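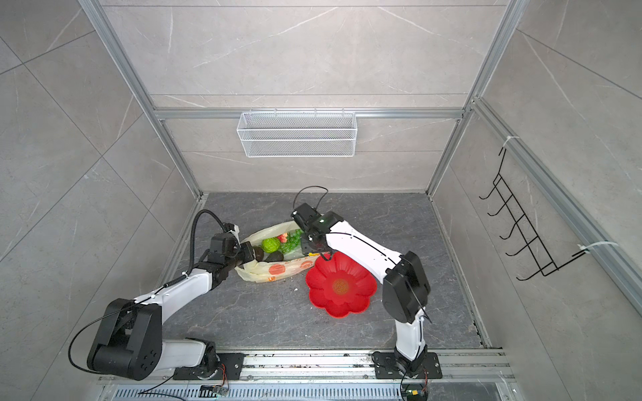 Chapter 9
Household Work and the Limits of Automation

9.1 The Unfinished Chore

Factories have used robots for decades, yet most homes still depend on human hands for cooking, laundry and putting away the shopping. This chapter asks why. It considers which chores machines can now perform, which they perform only under supervision, and which remain out of reach.

Consider a bag of groceries. A welding robot meets the same part in the same place on every cycle. A machine at work on a shopping bag meets thin plastic that folds and shifts, with grapes, a strawberry and avocados lying close together inside it. Each calls for a different grip. A grasp firm enough to hold an avocado may crush a strawberry, and a bunch of grapes has no single surface to take hold of. Two arms allow one gripper to steady the bag while the other reaches in, but their movements must then be planned together.

Zamani and Ahuja describe this difficulty as the "soft goods problem." In their Jondham study, a two-armed system was given 2,141 attempts at moving food items from bags to bowls. Whole, firm fruit was moved successfully in 73 percent of attempts. Results for soft fruit were markedly lower, and the authors caution that a household would be unlikely to accept either figure.

Taheri takes a more favorable view. He argues that shop-floor tasks such as sorting and packing will be automated first, and that home machines will draw on the methods developed there. Section 9.3 examines his argument in detail.

Key Terms
deformable object
grasp planning
bimanual task
supervised operation

Before You Read
Choose one chore you did this week. List each point at which you changed your grip or used touch to correct a mistake. Keep the list for use in Section 9.2.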